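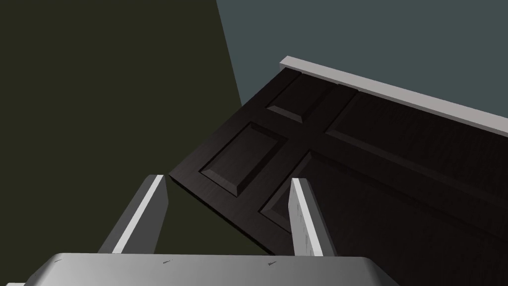
Yaryna Koval objected in October that last year's version of these notes took the Nilerdale trade deal at its word. Fair enough. The text below is revised.

What the deal says: Novmont drops its duty on 141 product lines, and Flusgate does the same within 2 years. What it leaves out is who checks.
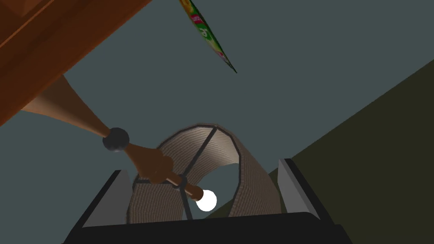
Rules of origin are where most deals leak. A good counts as "made in Novmont" if enough of its value was added there, and "enough" is up for bargaining. Take a lamp with a tan cone and a dark ball joint at its tip. If the joint is imported and the cone is local, whose lamp is it? The deal's answer runs to 495 pages, and I'm not convinced it is an answer.
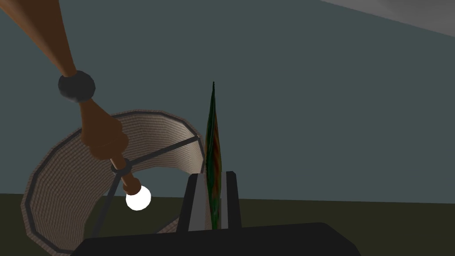 Mayors sign these things for the photo, one reader of the draft wrote, and the customs office finds out later. I'd want evidence, but the Dagdag port talks did go that way.

Jobs claims: the press release promised "up to 1,000" jobs. No base year, no method. Treat it as advertising until someone shows the sums.

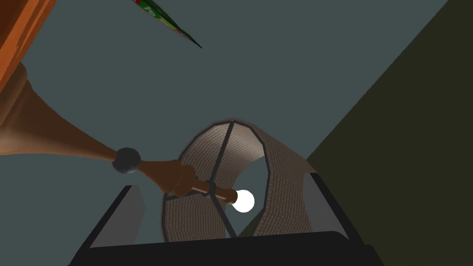 Reading for next time

Nilerdale text, chapter on disputes. Note who picks the panel.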